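**Folding set, blue garment: start state and grasp points**

**mmontoya** – 2024-09-04
Marcus Montoya, Stindero. We have 955 episodes with two hand-held grippers. The wrist view is mostly cloth near the fingers.

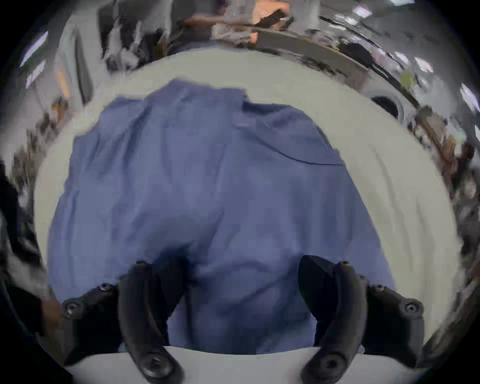
I want to label grasps from that view alone and drop the head stream. It would halve storage.

**zudura_ops**
Disagree. With the garment bunched up, the wrist view won't tell you which edge you have. Keep the head stream.

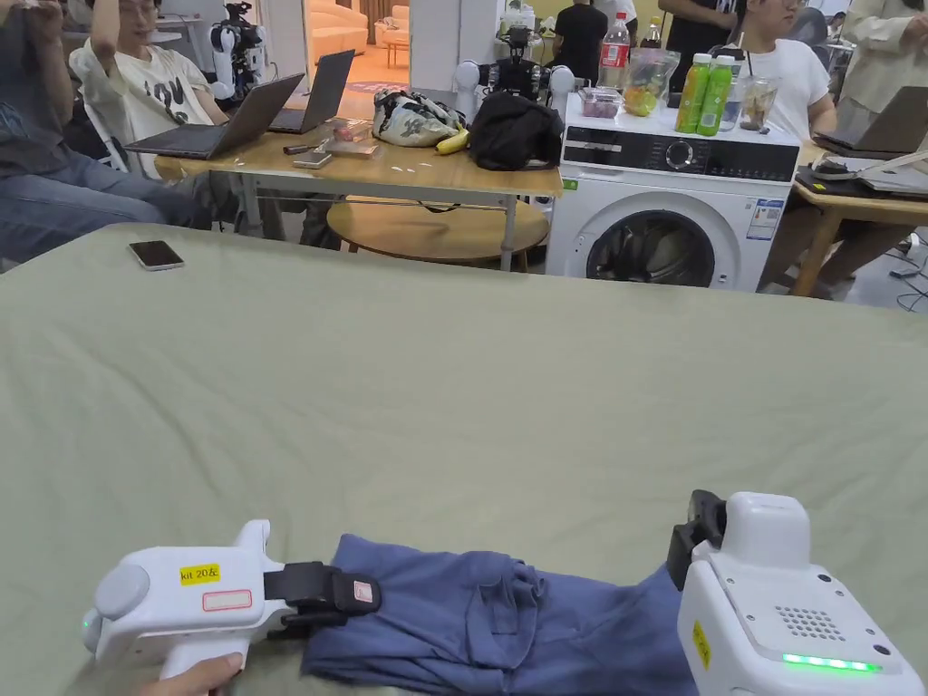

We dropped ours in July and had to relabel 7 batches.

**tm_cal**
Storage is cheap. I'd worry more about idle segments, when the wrist camera sees the whole room.

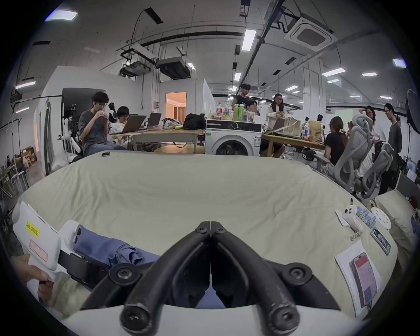 Trim those before training – around two seconds at each end.

**mmontoya**
Trimming is fine. I still think flat starts can go wrist-only. 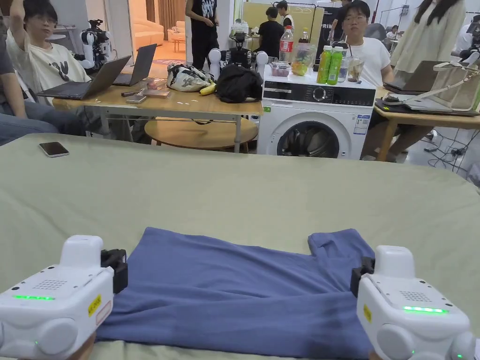 Both hands take the near corners, so there is little to confuse.

**zudura_ops**
Until a sleeve is folded over. Run four held-out starts each way and post the numbers.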